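# Reembolso recusado em jogo online: a licença serve para alguma coisa?

Gastei 60 euros em moedas virtuais no Adier e, passadas 2 semanas, fecharam o servidor onde jogava. O suporte diz que as moedas "não têm valor monetário" e que aceitei os termos. A loja tem um selo de entidade licenciada, mas não encontro o número em lado nenhum. Alguém conseguiu alguma coisa com uma reclamação, ou é perder tempo?

— Widad Salameh

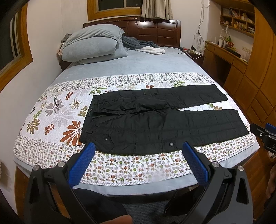 Setúbal, segunda-feira, 8 de junho de 2026

**Dušan Ristić**

Desconfia do selo. Um selo é um desenho, qualquer um o cola no rodapé. Procura o nome da empresa que te cobrou (vem no extrato do cartão) e compara-o com a lista do regulador. E atenção: a licença de jogo cobre apostas. Vender moedas para um jogo de fantasia pode nem passar por ali, por isso eu começava pela defesa do consumidor.

Guarda já os termos em PDF, com a data. No caso do Jesix mudaram o texto a meio da discussão e depois juravam que sempre fora assim. 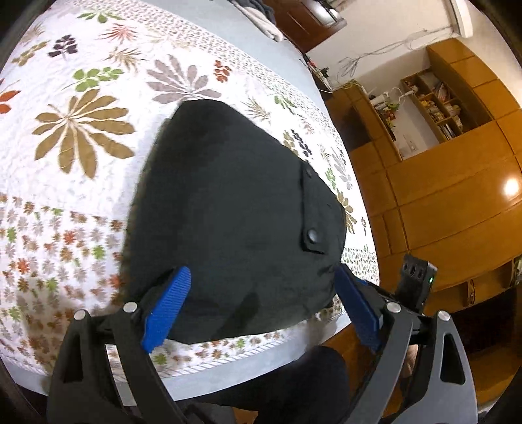 *Tecido preto entre as pontas azuis da pinça.*

**Mattes Reinholz**

Pede o dinheiro ao banco e pronto. A mim devolveram 53 euros do Rungrueang.

**Ayanda Gumede**

Cuidado com o conselho anterior. O estorno pode resultar, mas há lojas que bloqueiam a conta inteira a seguir, com tudo o que lá compraste. Se tens outros jogos na mesma conta, escreve primeiro à empresa, por email e com prazo de resposta, e só depois vais ao banco.

Quanto à nova lei que anda prometida para setembro, não contava com ela. Já li promessas parecidas e duvido que se aplique a compras antigas.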